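4.2 Bed linen and the order of making a bed

The second part of the study looked at how people put a bedroom back in order after laundry. Earlier work in this area has mostly dealt with clothing, and the bed is often treated only as a flat place to fold things on. In the homes we visited it was that and a good deal more. It held the sheet being straightened, the blankets waiting to go back on, and any clothes that had not yet been sorted.

We followed 31 households over the month of September and logged 132 bed-making episodes. Each episode was coded by two of the authors (Benedetti and Chauke), and differences were settled by Motaung. An episode began when the first piece of bedding was touched and ended when the person left the room or moved on to another job. The codes are those listed in Section 3, with one addition, "sheet alignment," which we needed once patterned bedding was separated from plain. 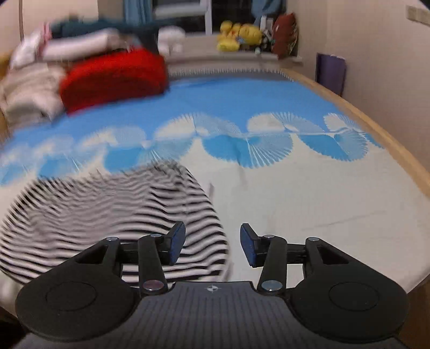

Figure 4. Patterned sheet on the bed, household in the Makhubela group.

Sheet alignment was coded whenever a person pulled, turned, or smoothed the sheet to change where it lay on the mattress. With plain sheets, people judged the result by the edges and by how evenly the cloth hung on each side. With patterned sheets they also used the print. A row of white fan or shell shapes on blue, as in Figure 4, gives the eye a line to check against the side of the bed, and several participants told us they worked from a line like this first and looked at the corners later. Scattered prints with no clear direction were handled much like plain ones. We did not record thread count or fabric type, and the Lellano coding sheet has no field for either.

Blankets were handled differently. Most people folded them before touching the sheet and set them down within reach, on a chair, on the floor, or on the bed itself. Placing them on the bed saved walking but meant that part of the sheet could not be smoothed until they were moved again. Navarro noted the same trade-off in the pilot — there it was put down to small rooms, but we saw it in large bedrooms too.

Loose clothing was the most common cause of a break in the work. A shirt or a towel left on the sheet was usually pushed aside once before it was folded or carried off, and the episode ran longer as a result. 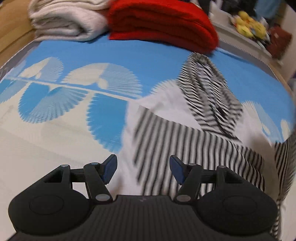 Should clothes be cleared before the bedding is straightened? In our data, clearing them first led to fewer repeated moves, and we would suggest that order for anyone writing household instructions.

The effect was weaker in homes where two people made the bed together. One of them tended to take the clothes while the other kept hold of the sheet, and the order of the steps mattered less. We had only 4 such homes, so these episodes are left out of the comparison in Section 4.3 and are reported separately by Mathebula in the appendix.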